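How I Make Pour-Over Coffee When People Are Coming Over

Posted Sunday, March 24, 2024

I got my first pour-over cone in December and for a couple of weeks I made really bad coffee with it. Sour one day, bitter the next, and once a cup with so much grit at the bottom I could have planted something in it. I almost went back to my old drip machine, which is still in the hall closet next to the ironing board. But I kept at it, and now it's my favorite thing to do for friends on a slow afternoon, with some fruit and a bag of chips set out so they have something to pick at while the kettle heats.

So this is my whole routine, start to finish. I'm not a barista and I don't own anything fancy!

What you need

A dripper (the cone part)
A glass server or any heatproof pitcher the cone sits on
Cone-shaped paper filters that match your dripper size
50 grams of coffee
A kettle
A kitchen scale, and a timer (your phone is fine)
Cups

I keep more than one dripper around, because once you have five people in the house a single cone gets slow. If you only have one, brew two smaller rounds and don't worry about it.

For beans I've been using the medium roast from Achterberg, a little roaster two towns over. They also do one called Clurstead that's darker and smells amazing in the bag, but in a pour-over I find it a bit much. Use what you like. Just buy it whole if you have a grinder, and try to finish the bag within a few weeks.

Set the table first

This sounds fussy, but do it. Get every single thing out before you turn on the kettle. The first few times I'd have hot water ready and then go digging through a drawer for filters, and by the time I found them I had to boil it all over again. Now I clear the table, put the snacks way off in a corner where nobody's elbow or my kettle will get them, and leave the whole middle free for the coffee things.

My snack tray is whatever's in the kitchen. Chips, grapes, something sour. I like salty things with coffee more than cookies, and I know that's a minority opinion in my family.
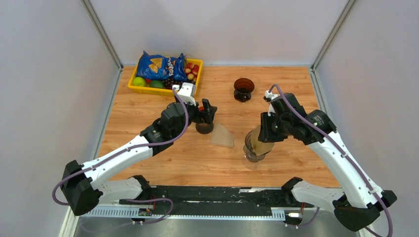
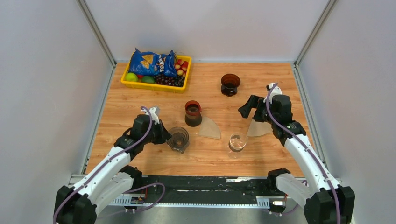
Coffee things in the middle, snack tray in the corner with the chips and grapes.

Fold and seat the filter

Paper cone filters have a seam, a crimped edge that's thicker than the rest. Fold along that seam and press it flat with your fingernail. If yours has a second seam across the bottom, fold that one the opposite way. Then open the filter up, drop it in the dripper and run a finger around the inside so the paper lies flat against the walls. An unfolded seam leaves a gap, and water will sneak down the gap without ever touching your coffee. That was half of my problem in December, I'm pretty sure.

Set the dripper on the server and wiggle it a little to make sure it's sitting level.

Rinse

Heat your water to boiling, then pour some through the empty filter until all the paper is wet. Brown filters especially need this, or your first cup will taste like a grocery bag. Swirl the hot water around in the server to warm up the glass, then lift off the dripper and dump the water out. Please remember to dump it. I have brewed right on top of the rinse water twice now, and it makes a very sad, pale pot.

I pour a splash of the rinse water into the cups too, so they're warm when the coffee goes in.

Grind and add the coffee

You want a medium grind, like coarse sand. Finer than that and the water backs up and takes forever. Tip it into the filter, give the dripper a gentle shake to level it, and put the whole stack on your scale. Zero it out.

My grinder is an old hand-crank one and 50 grams takes me the length of two songs. If anyone at the table looks bored, I hand them the grinder — works every time.

The first pour

Start the timer and pour in 100 grams of water, slowly, in a little spiral from the center out. Then stop. The grounds will puff up and bubble, and that's the gas coming out of the coffee. Fresh beans puff a lot, older beans just sort of sit there. Give it 45 seconds.

This is when the kitchen starts smelling good and people wander over.

The rest of the water

Pour again in slow circles, staying off the paper at the edges, until the scale says 400. Let it drop by half. Then pour up to 600, let it drop again, and finish at 800. It's a big batch, so check that your server actually holds that much! If you have a smaller one, cut everything in half: 25 grams of coffee, 400 grams of water.

Mine is done a little before five minutes. If yours is still dripping at six, grind coarser next time. If it ran through in three, go finer. Change only the grind and leave everything else alone until you like it, otherwise you'll never figure out what helped.

Serve it

Lift off the dripper and put it on a saucer or in the sink, since it will keep dripping on your table. Swirl the server a few times before you pour. The coffee at the bottom is stronger than the coffee on top, and without a swirl the first person gets tea and the last one gets tar.

Small glasses are nice for this. I grew up with giant mugs, but with a small one the coffee is gone before it goes cold, and people come back for seconds.

A few leftovers

Used filters and grounds can go straight in the compost, paper and all.

Glass servers get a brown film after a while. I fill mine with hot water and a spoonful of baking soda, leave it overnight and rinse well in the morning.

For iced coffee, use the same 50 grams but only 500 grams of hot water, and put 300 grams of ice in the server before you start — I'll write that one up properly when it gets warmer.

If your cone came without any filters, check the size printed on the bottom or the box before you order. I bought a giant pack one size too small and I'm still trimming down my recipe to use them up.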